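Chopstick holder

A chopstick holder (my family just says "the caddy") is an upright container for keeping chopsticks and other long, skinny utensils together between meals. You'll find one by the sink or out on the table in an awful lot of homes, and I've had one in every kitchen since college! Most are plastic, ceramic, bamboo or wire. The good ones have slots or holes so air can get in and water can get out – bamboo goes moldy fast if it sits in a puddle.

I got curious about their history and didn't get very far. The oldest mention I've turned up is in a Petthorpe housewares catalog from 1940, which lists a "table jar, pierced" for sticks and spoons. Later on Waltside sold a plastic one, and I still see those at yard sales.

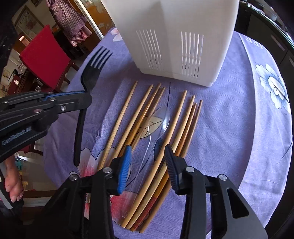
Nikau Hinds disagrees with me about mixing in spoons, and says a caddy should hold chopsticks and nothing else, stored tips up so they dry first. I keep mine tips up too, but the spoons stay.

Sorting is the other half of the subject. Mixed sets are normal in a busy house, and pairing by length matters more than pairing by color, at least if you want to pick up a peanut. Ridged tips grip noodles better (smooth ones look nicer, I'll give them that). Bosley, a small shop near me, sells singles out of a bin for people who've lost one of a pair. I've bought 2 there since February.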